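# Can a machine clear the dinner table yet?

*Home & Workshop Help > Gadgets*

**I-hsuan Mok**

OK so I clean and set up for a small supper club, 7 tables, and my back has started to complain. Between seatings I do the same thing over and over: bowls off, bits of food picked up, whatever people left behind put in a tray, wipe, reset. My brother-in-law is convinced I should stop moaning and get an arm on a stand to do it. He keeps sending me clips from a company called Gralik where one of these things stacks cups all day without a fumble (very soothing to watch, I admit).

I have a budget of 2000 dollars set aside, which I know isn't a lot. I don't need it to be fast. If it took 10 minutes to clear one table while I did the floor, I'd be thrilled! But is that a real thing a normal person can have in 2019, or am I going to end up with an expensive coat rack? Our tables are dark wood with a shine on them, in case that matters. Somebody told me it does.

---

**Cheung Chun-hung**

Short version, keep your money for now. Longer version: I did maintenance at a packing shop for years and we had two arms from Hubmann. They were brilliant at one job, the same box, in the same spot, all day long. Move the box over by a hand's width and the arm would close its fingers on nothing and carry that nothing very carefully to the pallet.

Your tables are the opposite of that. What goes wrong is usually one of these:

- **Bowls.** A wide rim is easy for us because we pinch it or slide a thumb under. Two thin fingers coming straight down have to find the rim, grip one side, and lift without tipping what's inside. People get this working with one bowl in a lab. Your bowls come back with soup in them.

- **The mixed-up stuff in between.** I spend my evenings messing with a free simulator, and what gets me is how few things you need on a table before it gets hard. Take a white bowl near the front, a little orange bite of something behind it (carrot? fruit? I'd have to poke it), a dark block with a long thin handle standing up out of it, a bit of something blue and white peeking out from behind the block, and a yellow stick way off by the corner. You or I would clear that with one hand while talking. The arm needs a different grip for pretty much each one, and it has to guess at the blue and white thing from the sliver that shows.

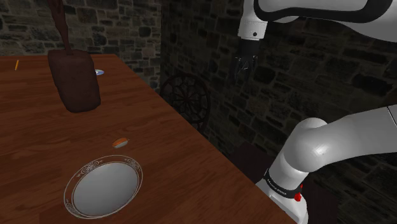

- **Shiny wood.** Whoever told you this was right. Bright streaks on a glossy top can fool a camera into seeing an edge or an object. A matte cloth helps a lot and it's cheap.

- **Wiping.** Pushing down evenly on a surface is its own headache. I'd leave that to you and the rag, sorry.

As for price, the 900 dollar desktop arms I've tried will lift a pencil and not much more. A filled bowl held out at full reach is a no.

---

**Yao-tsung Liu**

just get a roomba lol

---

**Cheng-en Man**

I'm a bit more hopeful than Chun-hung, though not about clearing. I run the kitchen side of a canteen and we looked hard at this in December. What we ended up with was a plain rolling cart with two deep tubs at waist height, a Welarbridge one, and I'd buy it again tomorrow. The machine part of our setup is only the dishwasher with a conveyor, which has been taking work off people since before I was born!

If your back is the trouble, it's probably the bending and carrying, so work on that first. Raise the tub, cut the trips, and stop stacking bowls so high (I know, I know, we all do it). If you still want to play with an arm, try the simulators like he does. They're free, you can drop the same bowl four hundred times, and you don't have to sweep anything up. My nephew got his to pick up a mug after a weekend of swearing at it.

And measure between your tables before you order a cart. Ours was too wide for the back aisle and I had to send the first one back.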